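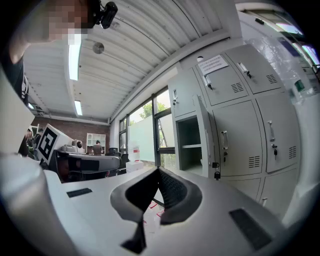

Arneck Community Seed Swap – Frequently Asked Questions
Updated Jun 4, 2019

What is the seed swap?
Gardeners from Arneck and Gelton bring seeds they've saved and go home with seeds somebody else saved! We had 146 kinds on the tables last time, from plain old pole beans to a striped squash I had never seen before (I'm growing it now and it has taken over the fence).

When is the next one?
The second Saturday in July, at Horell Hall. Doors open at 10 and we pack up at 2.

Do I have to bring seeds?
No! Come anyway. New gardeners can take up to 3 packets for free, and we'd love to see you back next year with some of your own.

How should I pack my seeds?
Paper envelopes are best. Write the plant name, the year you saved it and your town. If you don't know the variety, just put what you do know – "red lettuce, from my aunt" is fine.

Can I bring store-bought packets?
Yes, opened or unopened, as long as they're no more than 2 years old.

Are older seeds any good?
Often, yes. Tomatoes keep for years, while onions and parsnips fade fast. Try ten seeds in a damp paper towel and see how many sprout.

What about live plants?
Small potted starts are welcome on the porch tables. Please check them for bugs first, and no mint unless it's in a pot!

Is there anyone I can ask about saving seeds?
Chunhua Duan will be at the corner table all morning, and she loves questions about squash and melons. Bring her the hard ones.

Where do I park?
Use the lot on Cheng Street. The side door has a ramp.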